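Lindurar beat Geerts by 12 runs on Thursday, May 30, 2024, to go top of the women's county league for the first time since April.

Mbali Matlala made 81 of Lindurar's 221 and shared a long stand with Simone Miranda, who was dropped twice before reaching her fifty.

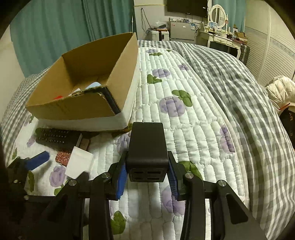

A power adapter with four ports, held over a quilted floral pad.

Geerts looked set to win at 200 for six, but Anum Sandhu took the last four wickets for nine runs – two of them in the same over. Tamara Karpenko was left not out on 26.

Coach Libor Trnka said the bowlers had kept their heads. "We dropped too short early on and put it right after the drinks break," he said.

Lindurar go to Wurnik next, with an 11am start.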